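The woman who teaches robots to pour would like a cup of tea

She will let me print almost anything except her name, on the grounds that her mother still thinks she works in "computers, proper ones". Her job title at Drolex is demonstration operator. She makes a robot fetch coffee, by remote control, over and over, so that one day it will fetch coffee without her.

"People hear 'robotics' and imagine I'm clever," she says. "I'm the one who moves the arms. The clever ones are upstairs having lunch."

The arms, when she moves them, follow her own. She wears a pair of gloves with sensors along the fingers and a headset that shows her what the robot's head camera sees, and when she reaches, it reaches. There is a small delay. She says you stop noticing it after a fortnight and start noticing it at home, where your own hands seem indecently quick.

The coffee task goes under the name of Buzatu, for reasons she was told once and has forgotten. The target for Buzatu is 3000 good demonstrations. On the morning I visit they have 2736, a number she gives me without looking it up, in the tone of someone reporting a prison sentence.

What makes one good? "It has to look as though you meant it. If I dither over the cup, the robot learns to dither. We had an operator who always gave the glass a little tap before he picked it up, just a habit, and the early version of the model tapped everything. It tapped the glass. It tapped the table. Very polite, very slow."

They threw out 100 of his recordings. He now works on the drawer task, where tapping does less harm.

The glass is the hard part, she says, and she is quite cross about it. Glass is shiny and see-through, and the cameras would much prefer she used a nice matt mug. The ribbed sort at least gives the fingers something to hold. "But then the thumb has to land properly. You can be a hair off with a mug and nobody minds. With this you feel it start to turn, except you don't feel it, because you haven't got any feeling, you've got a headset. You see it start to turn. Then you say a word."

The word is recorded too. The microphones were meant to pick up the sound of liquid.

I ask why they don't simply take hold of the robot's hands and push them where they ought to go. They do, sometimes. The older arm at Flakar, the workshop where she started, was taught entirely that way, and she remembers it fondly as "like helping a toddler into a coat". It works for short, plain movements. With two hands and this many fingers, she says, you'd need more people than would fit round the table, and they would all end up in the recording.

So it's gloves, in sessions of 2 hours, with a break that she is strict about. Her shoulders go first. The left hand is the one that gives trainees away: they concentrate so hard on the right that the left drifts off, or clenches, or hangs in the air like somebody waiting to be introduced. All of that goes into the data as well. She tells new starters to give the idle hand a place to be and keep it there.

Does she worry that she is training her replacement? She gives this more thought than I expected.

"It's a coffee," she says. "If it wants the coffee round, it can have the coffee round. I did that for six years in a café and I never once thought, I hope this is always mine."

And does the model work yet, on its own? It did rather well in July, she says, until someone moved the table. Since then they have been moving the table on purpose, a bit each day, and she starts each session by finding out where it has gone.

After Buzatu comes Fliritz, which is folding napkins. She has seen the plan for it. She describes the napkins as "floppy" and declines to say more before lunch.

She puts the headset back on, rolls her shoulders and reaches for a glass she isn't standing anywhere near.

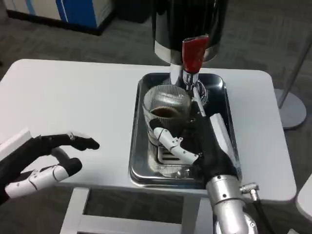 The robot's right hand on the glass during the coffee task at Drolex.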